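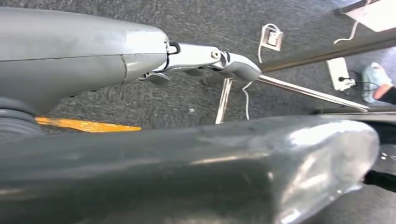

4. Running the open-day demonstration

Your Ilum handling kit is at its best with people watching, so enjoy this part! The steps below follow our August visit to Tolwood.

Before the doors open

1. Lay yellow floor tape around the work area.
2. Run power cables away from the visitor path and push every plug fully home.
3. Move both arms through their full reach at low speed – all the way out, then back.

CAUTION: Keep visitors 800 mm outside the farthest point either arm can reach.

The grip routine

4. Load the program "Small parts" and press Start.
5. Let the hand close, then wait 2 seconds before you start talking. People love to look at the fingers first.

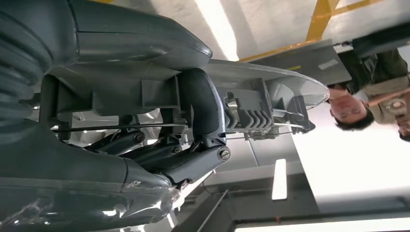

Fig. 2. Gray plastic part held in the fingers.

NOTE: If a part slips, lower the speed by one level and run step 4 again.

6. Switch to "Large parts" and present the hubcap by its rim. 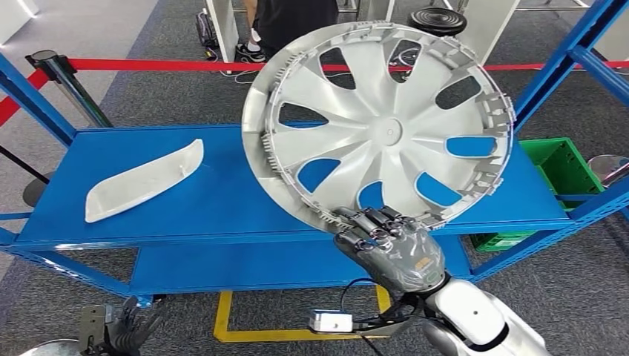 Text: Zakitz Demo Team

7. Hold the hubcap up long enough for everyone to get a good look – it always draws questions.
8. Set it down on the blue shelf and press Home.

CAUTION: Never reach over the rope to catch a falling part. Press Stop first.

For packing up, go to section 5.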